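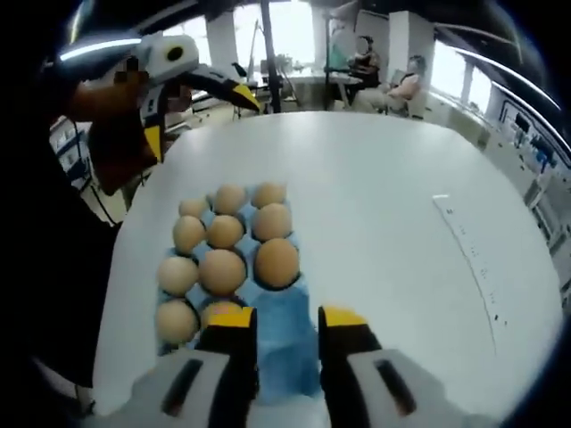

June, 6 a.m. or near enough. Slept badly again, thanks to the foghorn at Udberg, which apparently sounds for fog, mist, drizzle and any cloud with ambitions. I have been in Husthorpe 8 months now and was told I would stop hearing it by Christmas. Got up and stared into the kitchen for inspiration. Eleven brown eggs in a blue carton, so breakfast at least is settled until I get sick of omelets. Read the Rafferty book over coffee, all 501 pages of which concern one man's walk along one river. I am on page 60. He has not reached the river.

Took the bus into Flilel for the library, which was closed for carpet. The sign said carpet and nothing else. Walked home along the seawall instead, 2 miles into the wind, composing a stern letter to the council and forgetting most of it by the boatyard. The good part had the word "regrettable" in it.

Planted the beans after lunch, too late by everyone's reckoning but mine. The packet says full sun – I laughed out loud at the packet. Soup for supper. The horn started up again at nine, right as I turned out the lamp.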